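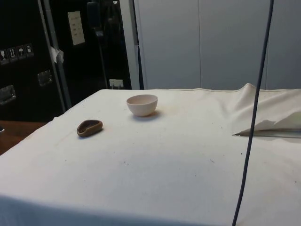
Small bowl on a canvas-covered table

Precast or cast-in-place for a small box culvert?

culvert_kev
We have a creek crossing to replace on a county road in August. Single box culvert, 9 feet wide, and the drawings let the contractor pick precast or cast-in-place. Kastuvano quoted the precast sections and wants the order 3 weeks ahead. My boss wants to form and pour it ourselves. Who has done both, and which one would you do again?

mudline77
Precast. You get the creek back in its channel in days. With a pour you are running a bypass pump the whole time and one storm fills your hole.

formwork_guy
Depends on the crane. We priced a job like that last year and the crane and mats ate the savings. We ended up pouring. Bimico rented us wall forms and the crew already knew the system.

mudline77
How far was the haul, though? Ours came 662 miles on one job and it still beat pouring.

formwork_guy
Forty minutes from the plant. It was the crane. Soft bank on both sides, so it had to sit way back and we needed a bigger one.

culvert_kev
Bank is soft on the east side here too. The road will be closed, so the crane could sit on the old pavement to the west.

Rt9_inspector
Whichever you pick, check the bedding. Most of the bad precast joints I write up come from bedding that was not level – the sections rock and the gasket never seats. Also ask what the spec says about testing. One of ours called for 2,000 psi before stripping wall forms, and the contractor had no cylinders to show for it.

formwork_guy
2,000 seems low to me for walls with fill coming.

Rt9_inspector
That is for stripping. Backfill was a separate number, and higher.

jbarrow_pipe
Get a second precast quote before you decide. Nishimura was cheaper than Kastuvano for us but slower with shop drawings.

culvert_kev
Thanks. I asked Nishimura for a price this morning. Leaning precast if the crane can reach from the west. Will post what the boss says.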